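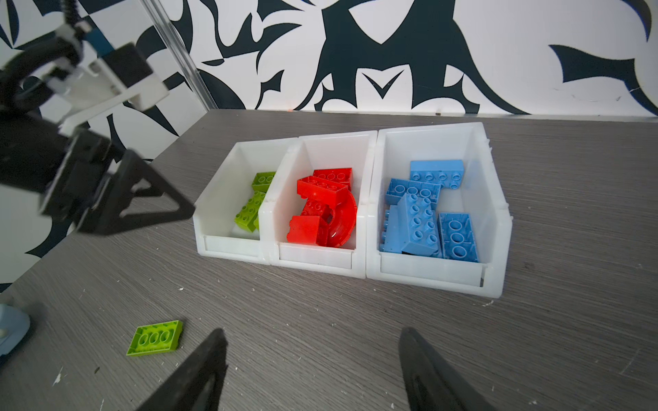 Foto: archivo propio / Diario de Drarnley

23 de agosto de 2022

Querido diario (y queridas las tres o cuatro personas que seguís pasando por aquí, que os tengo un cariño enorme): hoy ha tocado ordenar bloques por colores. Llevaba desde febrero diciendo que lo iba a hacer, que un sábado cualquiera me ponía, y al final ha caído hoy, con un calor espantoso y la persiana a media altura.

La cosa va así: los verdes a la izquierda, los rojos en medio y los azul claro a la derecha, en la cubeta grande. Son las cubetas blancas de plástico, las que tienen la parte de delante abierta y un labio abajo para que no se escape nada, y además traen un huequito para la etiqueta. ¡Me encanta el huequito para la etiqueta! Todavía no he decidido si escribir el color o pintar un cuadradito con rotulador. El cuadradito es más bonito, pero mi rotulador verde se secó en primavera y me da pereza bajar a por otro.

Lo que más me gusta es que el plástico deja pasar la luz. Las pongo en fila sobre la mesa gris y parecen farolillos (vale, exagero, pero un poquito sí).

En verde voy fatal. Dos ladrillos en la cubeta y otro fuera, en la mesa, boca abajo, con los tres tubitos redondos mirando al techo. Los verdes lima se me dan siempre así, aparecen de uno en uno y cuando ya has cerrado el cajón. Los rojos en cambio son un montoncito la mar de apañado, con una pieza curva en forma de arco que me tiene enamorada. De pequeña los arcos eran lo primero que se cogía de la caja, y quien llegaba tarde hacía puentes cuadrados. Yo hice muchísimos puentes cuadrados.

Y los azules, pues los azules merecen la cubeta ancha, porque el largo no iba a estar cómodo en ninguna otra. Estuve un rato dudando si separar también por tamaños, largos con largos y cortos con cortos, y me dije que no, que por ese camino acaba una a las dos de la mañana clasificando tapones.

Ah, las cubetas las vi en el catálogo de Tondero, que este año tiene hasta 3.000 referencias de cajas, cajitas y cajones, una barbaridad. Estuve tentada con las de Pukora, que llevan tapa, pero con tapa no veo los colores y entonces para qué. Mi plan para septiembre es colgar una balda encima de la mesa y subirlas ahí, si consigo encontrar los tacos, que deben de estar con el rotulador bueno y la otra mitad de mis cosas.

Lo que falta: los amarillos, que siguen en una bolsa del pasillo, y una caja de zapatos entera con piezas mezcladas que no quiero ni abrir. Necesito por lo menos otras 2 cubetas. Mañana miro si quedan.

Me voy a cenar, que hay gazpacho y sandía.

También te puede interesar
- El cajón de los cables, segunda parte
- Arroz con leche a la manera de Sombatkul
- Febrero y sus propósitos
- Mudanza a Drarnley: lo que se rompió

Este sitio utiliza cookies para recordar tus preferencias. Aceptar | Configurar

© 2022 Diario de Drarnley · Contacto · Volver arriba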